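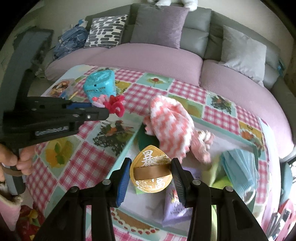
2018-08-08, bench 7, seal bar trials continued

Picked up from Dong-geon's July notes. Question is still whether the peel failures on the Clekwood laminate come from dwell time or from the film itself. Ran the new roll, lot 3370, on the Zabala sealer, jaw pressure left where Els had it.

Samples cut 19 mm wide, pulled by hand first, then on the tester. Dwell at 1000 ms gives an even peel across the strip. Shorter dwell gives a patchy seal on the left half only, same side every time. Swapped the strip end for end and the weak side stayed left, so the film is probably fine. Suspect the bar is out of parallel.

Carbon paper between the jaws: good dark print on the right, faint on the left. Shimmed the left mount and repeated. Better, still lighter toward the outer end. The PTFE tape on the lower jaw is worn there too – replaced it, old piece is in the tray if anyone wants to look.

Did not get to the cold samples. Yu-na has them in the small fridge, please leave them on the top shelf.

To do:
Thermocouple on both ends of the bar before changing anything else
Ask Ilídio for the drawing of the mount, the copy in the binder is the old revision
Repeat short dwell with new tape, up to 7 strips per setting
Tester grips slip on the thin film, try the rubber-faced pair

Log sheet is in the Hukum folder under sealing.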